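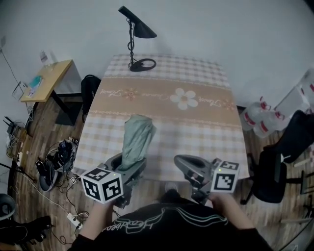 *Reading time: 3 minutes*

**To:** the equipment list
**Subject:** Re: Spring order, hand-held grippers or a second arm?
**Date:** April 2019

Hello everyone,

Thank you for all the replies, on the list and off it. I meant to answer on the same day and then the stock check ate my afternoon, so please forgive me if I wander a bit. I'm going to quote the message that started this, as a few of you joined the list after it went out:

> Hi all,
>
> We're putting together the spring equipment order for the Futthorpe room and I'm a little stuck. The cloth work is going well enough that people want more of it, and I can see two ways to spend the money. One is a second arm, with its stand and its safety kit. The other is more pairs of hand-held grippers, so that more people can record at the same time, and we leave the arm question for later.
>
> Tindis has quoted us 3000 dollars for a pair, with the marker cubes fitted. The quote is good for 90 days. Does anybody have experience with keeping these running over a whole season? What should I be budgeting for that isn't on the quote? I would hate to come back in the fall asking for parts money.
>
> Also, does it matter what we furnish the room with? I have had one person tell me to buy proper workbenches and another tell me to use whatever is in the storeroom.
>
> Thanks so much,
> Futthorpe equipment desk

I'll take the big question first. I would buy the grippers. I know that some of you feel strongly about the arm, and the message from the controls side made the case very well (I read it twice!). My trouble with the arm is that it would spend its first season waiting. It needs floor space we'd have to clear, it needs somebody trained on it, and it wants recordings to learn from, which we'd be making by hand anyway. The hand-held pairs start earning their keep the week they come out of the box. You put one in each hand, you pick up the cloth, you fold it, and you do it again with a different cloth.

How many pairs? I'd say 3. Two for people working and one on the shelf, charged and checked, for the day when something comes loose. We tried running a room with no spare once and we lost most of a week to one bad connector. I still get cross thinking about it.

Now the parts that aren't on the quote. Biltero will sell you replacement fingers at 166 dollars a set, and I would put one set per pair straight into the order. The fingers take the knocks. People set the gripper down on its tip, or they catch the edge of the table as they reach over it, and after a few months you can feel the difference in how it closes. Fresh fingers bring it back. Ask whether they fit the version you're buying before you pay, as we once ended up with a very nice box of the wrong ones, and sending them back took longer than the first order had.

The marker cubes are cheap to print and annoying to replace. If the printed faces get scuffed, the tracking starts to wander, and you may not spot it until somebody looks at the recordings. I'd add a small line for spare faces and a soft cloth to wipe them with. I'd also like a padded case for each pair, though I've lost that argument in every budget so far and don't expect to win it now. 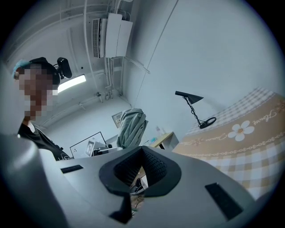 The head straps are another thing to plan for. One size is supposed to fit everyone, and it does in the sense that it goes on. Comfort is a different matter! Somebody who spends a morning looking down at a table with a camera on their head is going to notice every ounce of it, so let people try a couple of straps before you order for the whole team. Disposable caps for underneath should go in the consumables line, and please order more than you think you need. They're the first thing we run out of and the last thing anyone writes on the shopping list.

Power and cables deserve a line of their own too. I used to fold them into "miscellaneous" and then act surprised when miscellaneous was gone by the second week. You want good power strips, a router that stays with the setup instead of being borrowed by whoever's office is having a bad day, and a bag of cable ties and floor covers. If you can get the strips up off the floor, do that before the work starts. It's a dull job to do later, crouching under a table while somebody waits for you to finish.

As for furniture, I'm firmly on the storeroom side. If the work is meant to carry over into ordinary homes, then an ordinary table with an ordinary tablecloth on it is a good place to practice. We like a cloth with some pattern. A desk lamp, a side table and a chair are all easy to come by, and you can shift them between sessions so that every recording doesn't have the same background. Save the workbench money and put it toward fingers.

One more thing about suppliers. Değirmenci has offered to bundle the cases, the straps and the cables into one delivery. I'm leaning toward saying yes, even though a few of the items cost a touch more that way, simply for the pleasure of having one invoice to chase. If anyone on the list has had a bad time with their shipping, I'd love to hear it before I sign.

I'm also still unsure what to do about insurance. Our policy covers equipment that stays in the room, and I can't tell from the wording whether a hand-held pair counts as portable. I've written to ask. If it does, the premium has to come out of the same pot, and the padded cases may have to wait yet again.

I'll put the draft budget on the shared drive once I have that answer. Please do scribble on it, and if you're still for the arm, put your case in the notes column and I'll carry it into the fall round with me.

Warmly,
Equipment planning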